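4.2 Start-state rules for simulated episodes

The rules in this section apply to every episode recorded in the Skellow simulator, whether it was driven by a person or replayed from a script. They grew out of an audit of our first release, in which Rajput and Sisodia went through 2634 episodes and marked each one as usable, repairable or rejected. Most of the rejected episodes had a fault in the opening seconds. The arms were already moving when recording began, or one gripper was partly closed, or an object had been placed so close to the robot that any motion would disturb it.

We now require a fixed start state. Both arms are raised in front of the torso with the grippers open and clear of all furniture. The base does not move for the first 200 simulation steps. Objects that belong to the task must be at rest on a supporting surface before the first command is sent. Figure 7 gives the operator's starting view in a room with a chest of drawers; a small device with a black screen lies on top of the chest, and neither gripper touches the furniture.

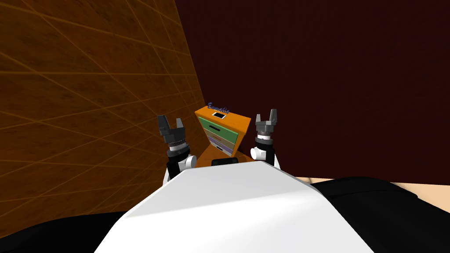

Figure 7. Start state with both grippers open, seen over the robot's torso.

Room textures and furniture colors are drawn at random from the Noden asset set and are not covered by the rules, with one exception. A task object may not share its color with the surface it rests on. Operators in the audit lost track of such objects often enough that we chose to block these pairings when the room is generated.

Drawers need a rule of their own. The joint position of every drawer is written to the episode header at step zero, including drawers the task never uses. A drawer may start slightly open if the header records it. In the first release these values were missing, and replay placed all drawers at their closed position, so a recorded grasp on a handle could miss.

An episode that breaks any start-state rule is stopped by the checker and does not count toward the operator's total. The operator may reset the same room or request another. We set a limit of 400 resets per room layout, after which the layout is retired and sent back for review. Reviewers may change object placement but not the rules themselves. Requests to change a rule go through the process described in Section 6.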